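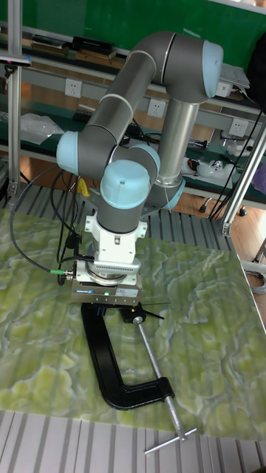 2. Work in November

The arm is now fixed on the slatted aluminum table in our shared workshop, and the force sensor is mounted between wrist and gripper. Anum Dogar has written the first program for lifting the C-clamp from the board. It ran 100 times; 262 more runs are planned.

3. Money

From the Sutter grant we have spent 2000 dollars, mostly for the table and cables. We ask to move the rest to next year.

Jawad Abbasi
December 5, 2019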